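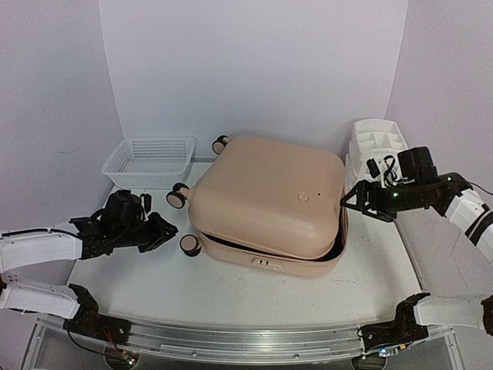 Sarnbridge will travel to Rikesbridge for the first away trip of the new year with the same twelve players who finished December, coach Jasmina Janevski confirmed on Monday. The women's basketball club won at home on Saturday, 71-64, and has now won four of its last five games in the regional league. The next two games are both away, with one night in a hotel between them, so the players have to pack for two days. A hard-shell suitcase with wheels, like the pale pink one, is allowed on the team bus this season, but only one for each player, and the game shoes must stay in the hand bag.

Saturday's game was watched by 1,411 people, the best crowd of the season at Fikden Hall. The old arena, which the club left in April, had only 580 seats, and many supporters were worried that the new building would feel too big. For the first games it was true. Now the lower stands fill early, and the noise in the fourth quarter helped the home team when it was only one point ahead.

Janevski was satisfied with the defense but less with the start. Sarnbridge lost the ball six times in the first quarter and was behind by nine points before the first long break.

"We were slow to come back after our own mistakes," the coach said. "Against Rikesbridge this will cost us more, because they run after every rebound. I told the players that I do not want to see the same first ten minutes again."
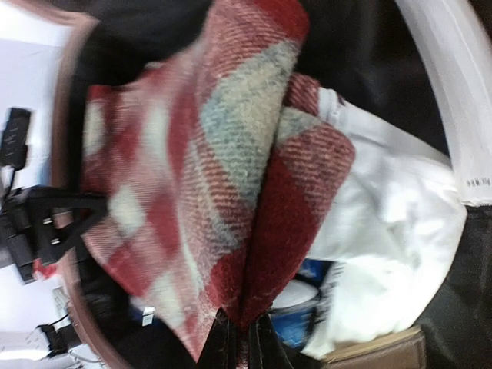 Rikesbridge is third in the table and has lost only once in its own gym. In the first meeting between the teams, in the fall, Sarnbridge was leading at halftime but scored just 11 points in the third quarter and lost by eight. The shooting guards took many long shots that evening and did not try enough to reach the basket. Janevski said that the team has worked on this for two weeks, with shorter practices and more five-on-five play.

The second game of the trip is against Zulu, a young team which came up from the lower division last summer. Zulu has a short bench, but it plays a zone defense that gave trouble to several stronger opponents. The coach did not want to say if she will rest any starters for that game.

The club has sold 1,000 tickets already for the next home date. Supporters who want to follow the team to Rikesbridge can buy tickets at the door of the gym.
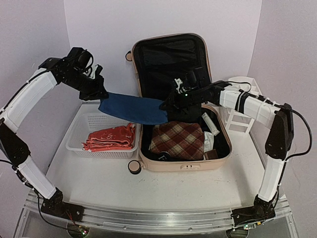 A blue cloth above the open suitcase.

Published 2026-01-19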